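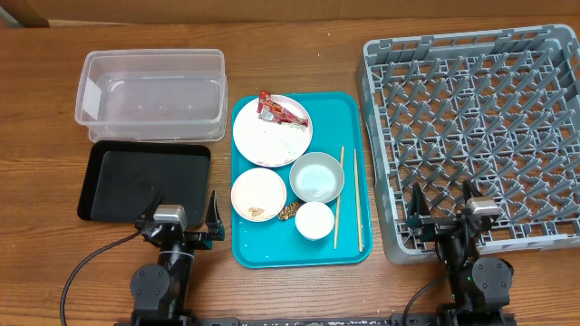 How a Robot Club Teaches Two Arms to Clear a Table

Students in the robot club at Rafferty School build and program robots after class. One of their projects is called Clear the Table. Two robot arms have to move plates, bowls and chopsticks from a tray to a dish rack.

You can do this job without thinking much. A robot needs help with every part of it. It has to find the plate, reach for it, close its fingers and let go in the right place.
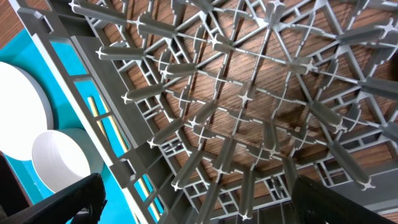
A dish rack is hard for a robot. The plate has to go in on its edge, between the pegs. If the arm is a little too far to one side, the plate hits a peg. Students slow the arm down for this step.

Bowls are different. They go in upside down so that water can run out.
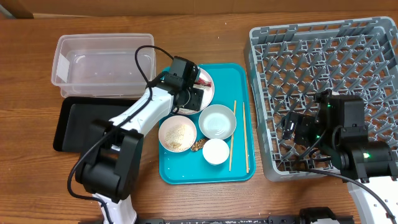 Photo: Jidetbridge Robot Club Network, 4/2/23

Each arm has its own side of the table. The students have to plan the moves so the arms do not bump into each other.

The club started the project in January. A team of 5 students runs the same task 100 times and writes down each mistake. Then they change one thing and try again.
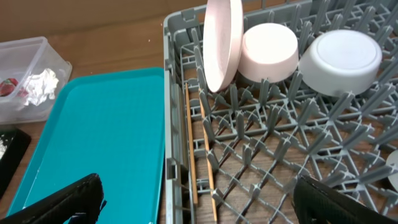
Chopsticks are thin, so the fingers must close in just the right spot. In the Prakmont contest, a team loses 2 points for each dropped item.

Word to know
Gripper: the part of a robot arm that holds things.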